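Bring back the loose bolt

The hardware shop on Grenach Street closed in January. It had a back wall of wooden drawers, and you could buy one washer out of them if one washer was what you needed. The place that took over the lease sells candles.

I now drive to Faulkner, a return trip of 12 kilometres, to a big store where fasteners hang on pegs in sealed plastic packs. Last month I needed a single nut for a garden chair. The smallest pack held 6, and the other five went into a jar in the shed with all the other leftovers I will never match to anything.

This is a small complaint, but I think it points to a larger one. We say we want people to repair things. Councils print brochures about it. Meanwhile the cheap, dull supplies that repair depends on have become harder to buy in the amounts a household uses. My neighbour threw out a Tasteo benchtop oven over a missing foot. The foot was sold only as part of a kit, and the kit cost more than half the price of a new oven.

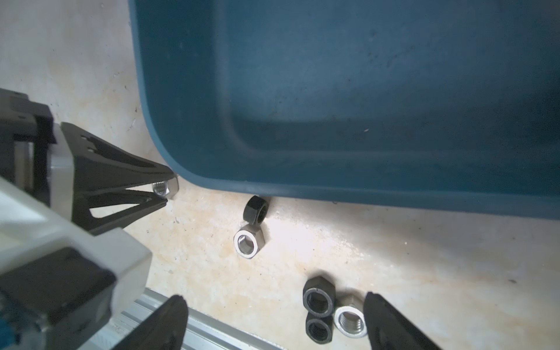

Hex nuts, the sort of part once sold singly over the counter.

Retailers will say loose stock is a nuisance. It gets mixed up, it gets pocketed, and someone has to be paid to know a metric thread from an imperial one. All true. But the shop on Grenach Street managed it for decades, and its margin on a 40-cent bolt was probably better than anyone's margin on a lawnmower.

There are partial answers. Nisar, the timber yard near the station, keeps a few open bins by the till — mostly coach bolts, but it's a start. Tool libraries could do the same. Councils that already run tip shops could strip fasteners from scrapped furniture and sell them by the scoop.

None of it would cost much. I would pay double for one nut, and I'd still come out ahead of the pack on the peg.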